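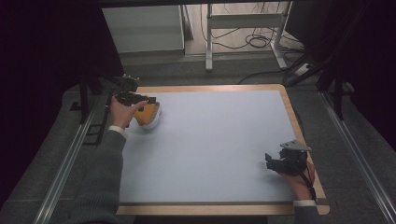 Figure 2. Worktable used in the clearing task, with one item on the panel.

3.2 Table and Surface

All clearing trials used the same low table, referred to below as the Wirnton table. Its top is rectangular, with a light wooden border surrounding a pale blue-gray panel (Figure 2). The border is slightly wider along the bottom edge than along the other three. The table stood on dark gray carpet for the full series and was not moved between sessions.

The panel color was chosen after a short pilot in which participants worked on a dark surface and tended to overlook small dark items near the border. Items with a strong color contrast, such as the yellow and white piece in Figure 2, were found quickly on either surface and were kept in the set as a reference.

Each participant completed 30 trials. A trial began with between 2 and 5 items on the panel and ended when the last item had been taken off the table. Start positions were drawn from a list of 200 layouts prepared by Poonam Nigam. Layouts in which two items touched were excluded, as were those with an item lying across the border. The order of removal was left to the participant, and either hand could be used.

Between trials the panel was wiped with a dry cloth and the next layout was set by hand. Placement was checked against a printed sheet. Small errors in rotation were accepted for rounded items, for which orientation had no effect on the removal times reported in Section 4.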